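Re: [hudine-makers] Resoling the Fu boot, stitched or glued?
From: Fadime Ertürk
March 2024

Oğuzhan Kılıçarslan wrote:
> Hi all,
> I've got a pair of size 38 Fu ankle boots in for new soles. The owner
> says they were sold as stitched, but when I lifted the heel on the left
> one I found cement and no thread at all past the waist. Has anyone
> had these apart? I don't want to quote her for a full welt job if the
> welt is only for show. Also, is the Drondik rubber sheet still any good?
> The last lot I bought was chalky and wouldn't take a finish on the edge.
> Oğuzhan

Hi Oğuzhan,

I've done two pairs of the Fu, both the older colour with the grey lining. The stitching you see on top of the welt is real, but it only goes through the welt strip and not into the insole. The strip itself is cemented on. So for quoting purposes treat it as a glued shoe.

What I did was warm the sole, peel it from the toe back, and leave the strip where it was if it was sound. On one pair it had let go along the outside for the length of my thumb. I cleaned that back, roughed it up, gave it two thin coats of cement and left it clamped overnight. If the strip has gone brittle you'll have to replace it, and then you're into another couple of hours.

I charged $96 for the straightforward pair and $230 for the one with the new strip and heels. The second customer took some time to think about it, which is fair enough for boots that weren't expensive to begin with. I'd ring the owner before you pull the other one off.

The insole on both of mine was pressed fibreboard. Don't soak it. A bit of damp under the cork was enough to lift the edge on the first one and I had to flatten it again under a weight.
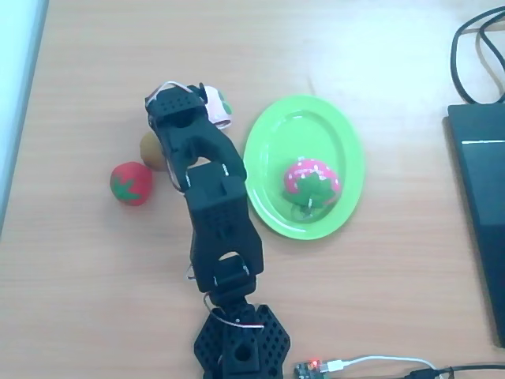 On the Drondik sheet, I stopped buying it in October for the same reason as you. The centre of the sheet was fine but the outer part crumbled under the knife. I'm using Joltoslow now in the 6 mm. It's a little heavier and it dulls the blade faster, but the edge sands clean and takes dye. They only do it in black and a mid brown, so if her boots have the honey coloured sole she'll have to live with the change.

If you want to try it before ordering a full sheet, I have offcuts big enough for a pair of heels. I can bring them to the next Hudine swap table or post them if you cover the postage.

One question back to you. Did you keep the pattern for the size 38 heel block? I only have the larger ones.

Fadime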